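The case for the small box

17 April 2018

Most homes I know have a tin. It used to hold biscuits or toffees and now it holds every screw, washer, hook and picture nail the house has given up over the years. When something comes loose you tip the tin out on a sheet of newspaper, push the contents about with one finger, find three things that are nearly right, and put it all back. I kept a tin like that for a long time and I now think it was a mistake.

The usual defence of the tin is that sorting takes longer than searching. I accept that it takes a whole evening to begin with. Mine took two, in November, with the radio on. But the searching never ends, and it always comes at a bad moment, when one hand is holding up a shelf. I would sooner lose the evening.

Where I part company with the tidy people is over size. The shops want to sell you a cabinet. Jinau has one in its spring catalogue with 104 drawers, and I can't think what a household would put in the last ninety. A friend bought something similar from Bhardwaj and within a year half the drawers had batteries and old keys in them. A cabinet that big goes in the garage, and once it is in the garage you stop putting things away in it. The nut you found under the washing machine goes on the windowsill instead.

A flat box with a lid is enough. It should be small enough to live in a kitchen drawer and come out onto the worktop when there is a job on.

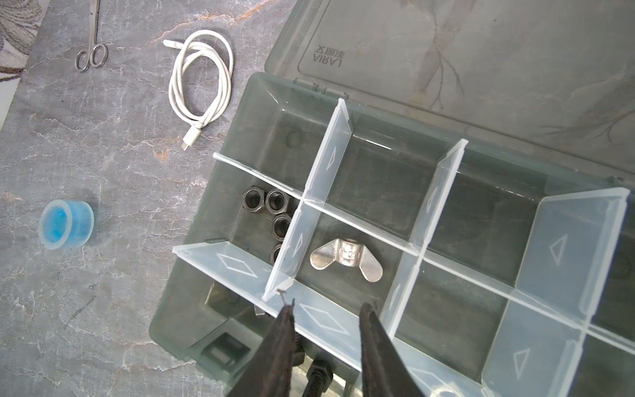

Photo: author's own

The dividers are the part worth paying for. In this sort of box they lift out, so a compartment can be made longer or shorter as the need changes. Fixed compartments are always the wrong size. You end up with long bolts standing at an angle and the lid won't shut over them.

I would also say, buy one you can see through. Labels are fine for people who keep them up to date, but a few hex nuts in one place and a wing nut in the next need no label. You can tell them apart with the lid down.

People go wrong, I think, by sorting too finely. Thread sizes and lengths matter in a workshop. At home it is enough to keep nuts away from bolts and both away from the odds and ends. If a nut is already sitting on a bolt that fits it, leave it there – you will want them together, and it saves trying one after another. And keep a compartment for the thing you can't name. Every house has a few of those, and the day you throw one out is the day the blind falls down.

There is a fair objection, that none of this is worth an essay. A mixed pack of 1000 fixings from Dikine costs less than lunch, so why save the old ones at all? My answer is that the pack never has the one you need. The bed came with its own bolts, and so did the cot and the bathroom cabinet, and the spares from those are the only ones I have ever been really glad to find.

I still have the tin. It has biscuits in it.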